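4. Loading a model and starting a print

1. Copy the sliced file to the memory card. Files over 2,000 MB will not open on the Bukomeck.
2. Insert the card and select Print > Card.
3. Check that the bed is level and the spool turns freely.
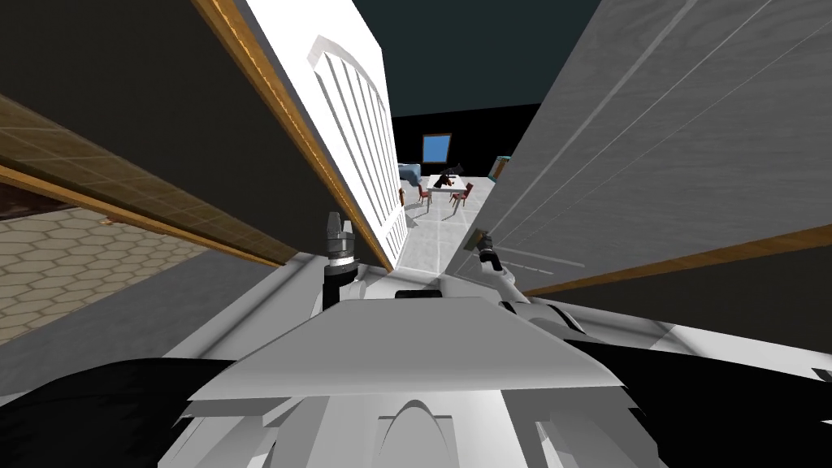
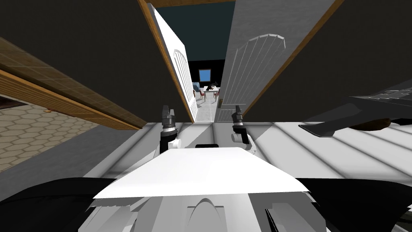
4. Choose the file and press the dial. Fossil scans from the Posthorpe library are listed by specimen number.
5. Watch the first 2 layers. If the filament does not stick, press Stop and clean the bed.

Note: Keep the room at 21 °C or warmer.

Caution: The nozzle stays hot after printing. Do not touch it until the display reads Cool.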